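# Holovko Bench Arm, with perforated work plate

Sold by Stumlow. Lead time from Jurnville: 30 days. Page last edited in October.

We stock the Holovko because customers kept asking for it, and we'd like you to read this page before you order one. It's a decent small arm. It will not run your kitchen, and we don't think it will run your shop floor either.

What it does well is the same move over and over. Bolt it to the plate, put the part where the part always goes, and it picks and places all day. Kaiwen Han on our service desk ran 900 cycles of a single pick with a flat tile and logged 2 drops. Then he turned the tile a little and left the program alone. It missed every time until he taught the position again.

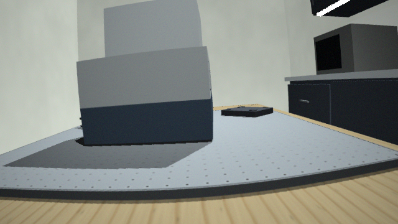 The maker's simulator comes with the license, and most of the chore videos you've seen for arms in this class were made in software like it. Treat a good result there as a reason to try the job on real hardware. A simulated cup doesn't have soap on it. Precious Pascual, who handles our returns, says the units that come back mostly went to people who bought on the strength of a demo.

**Jobs we'd sell it for**

- Loading one fixture with one part
- Moving flat items between fixed spots
- Teaching and practice

**Jobs we'd talk you out of**

- Dishes, laundry, wiping down counters
- Mixed bins
- Anything near small children or pets

The plate is sold separately at $435. The Pustdale gripper fits with the adapter ring — order the ring too, it isn't in the box. Mounting screws are included with the plate and not with the arm.

Returns accepted within 30 days if the arm hasn't been drilled or repainted. Software licenses can't be refunded once activated.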